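Penetti Washroom Set - data card

Maintainer: Mawuli Aidoo
Status: internal release, second pass

Summary

Penetti is a set of teleoperated humanoid episodes recorded at a bathroom sink. It was put together to train and check policies that tidy small items around a basin: picking up cloth, clearing thin objects from the bowl, and moving the faucet lever. It holds 159 episodes, of which 92 are marked as clean. The rest are kept because failed grasps are useful to anyone training a value function or a failure detector.

The set is a companion to Savard, which covers kitchen counters and uses the same file layout. Loaders written for Savard will read Penetti without changes, apart from the extra tether field noted under Known problems.

Contents of an episode

Each episode is one folder. It contains the fixed-camera video, joint positions and commands for both arms and hands, the operator's input stream, and a short text instruction. Streams share one clock. Video is not trimmed at the start, so most episodes open with the robot standing still and its arms down. Use the field motion_start to skip this part.

Instructions were written before recording and read to the operator. They are not rewritten to match what happened. If the instruction says "put the cloth on the left side of the sink" and the cloth ended up in the bowl, the text stays as it is and the outcome field is set to fail.

Setup

The robot works beside a white vanity with a wide sink and a single-lever faucet. The fixed camera covers the basin, the rim and the near side of the robot. The far arm is often hidden by the body, so do not rely on video alone for two-handed steps. Before each take the operator brings the near arm to the rest pose, hanging straight with the fingers down, and the objects are laid out on the rim or in the bowl.
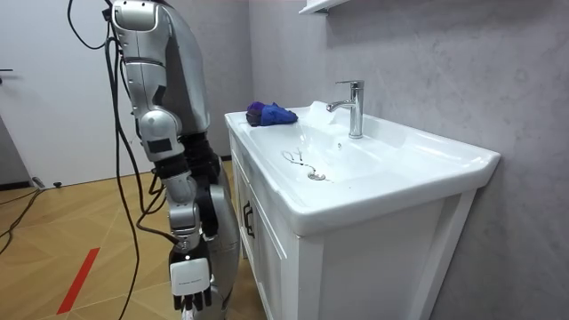

Object placement

Cloth is dropped, not folded, so its shape differs from one episode to the next. Thin objects go in the bowl and may lie close to the drain. Exact positions were not measured. Anyone who needs them should take them from the first video frame.

Labels

Outcome is one of success, partial or fail. Two people labeled every episode in the Amegashie tool and a third settled the differences. Contact times are marked for the hand and the first object it touches. Later contacts are not marked.

Splits

Train, validation and test are split by session and never by episode. Takes from one session share lighting and object order, and a random split gave test scores that were too high. The split files are in the top folder. Please do not make new ones for reported results.

Known problems

- Cables run down beside the arm and can cross the forearm in view. Episodes where a cable touched an object have tether set to 1.
- Thin objects are hard to see against the pale bowl. Masks for them are rough.
- In 4 episodes the hand stream drops out before the end. They are listed in dropouts.txt and left out of the clean subset.
- Reflections on the faucet upset the depth estimates shipped with the first pass. Those files have been removed.

Changes

December: relabeled partial outcomes, added motion_start, removed depth files. Checkpoints trained on the first pass with Flolline need to be retrained before their numbers are compared with new ones.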